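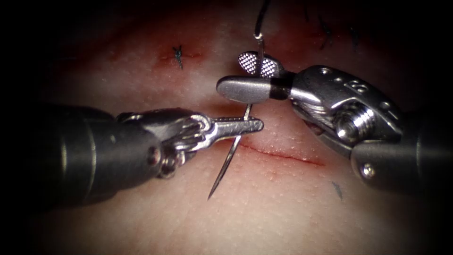
Clillport hospital parking, what are you all paying?

2 min read

unmontcommuter
Sat 15 September
My wife has surgery coming up at the hospital in Clillport and I'll be driving in from Unmont every day she's there. The garage on Espinoza Street wants 89 dollars for a weekly pass. Is there anything cheaper within walking distance?

gravelpit
The lot behind the old Clirnen store is cheaper but it fills up by 7. I used it for most of March. Bring cash, the machine doesn't like cards.

tessellate4
I wouldn't use the Clirnen lot. I got towed from there and it cost me 745 to get the car back. The signs say customers only on weekdays.

gravelpit
That's the front lot. The back one is public. Different entrance, off the alley.

tessellate4
There was no sign telling me which was which when I parked. I'd pay for the garage.

rowhouse_dad
Ask at the front desk about validation. When my father had his hernia done they gave us two days free. You have to take the ticket inside with you, don't leave it in the car.

busline2
Or skip parking. The 100 bus runs from Unmont to the main entrance. Slow, but you don't need a pass.

gravelpit
The 100 stops running before visiting hours end. No good for evenings.

busline2
It runs later on weekdays now. Check the new schedule.

unmontcommuter
Thanks. I'll ask about validation first and get the weekly pass if they say no. Not risking a tow that week.

rowhouse_dad
Level 2 of the garage has the walkway, by the way. Hope it goes well for her.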